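4. Stool assembly, shared workshop

The third task is the stool. We left it for last because the legs are a press fit and the arms had to be tuned on easier parts first (Section 3). Setup is the same as for the shelf task: black sheet on the tiles, the robot parked at the sheet's edge, parts put down by hand before each run. Stool goes upside down. No jig, no tape, nothing holding the seat but the left gripper.

Split of work between the arms is fixed in the script. Left arm takes the seat edge next to the socket. Right arm takes the leg low down, lines it up, pushes. We tried a higher grip early on and the leg tipped every time the wrist turned, so all the runs counted below use the low grip. See Fig. 4. 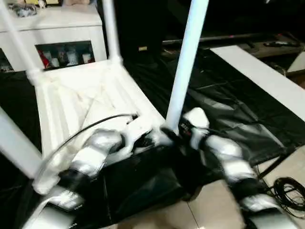 Figure 4. Two-arm work on the upturned stool. Left gripper on the seat edge, right gripper around the lower part of the center leg.

4.1 Runs and failures

We logged 735 attempts at a single leg over 11 evenings in the Bornton workshop. An attempt starts when both grippers report closed and ends at release or at a stop from the operator. Attempts where the seat was bumped before closing were thrown out and are not in the total. Full logs are 1787 files, most of them short, as the recorder starts a new file on every pause. We should of merged them on the day.

Most failures were the seat sliding on the sheet. The sheet creases, the seat catches a fold, then lets go all at once and the left arm is left correcting after the fact. Smoothing the sheet between runs helped for a while. Lowering the push speed helped more, and we kept that setting for everything after the second evening.

Second kind of failure: leg enters the socket at an angle and jams. The force reading looks nearly the same as a good fit, so the script calls it done. Blažena Kadlec went back over these by hand and relabeled them. Her rule was simple, if the leg can be wiggled with one finger it is a fail. The relabled set is the one used in Table 2.

Cable drag was smaller than expected. A slack cable over the seat changed the left wrist reading a little during big moves, hardly at all during the push. We did not model it.

4.2 Limits

One stool design, one floor, one pair of operators. The Krajčí version of the script, with a search motion before the push, was only run on 2 evenings and is left out of the comparison. Tile floor without the sheet was not tested.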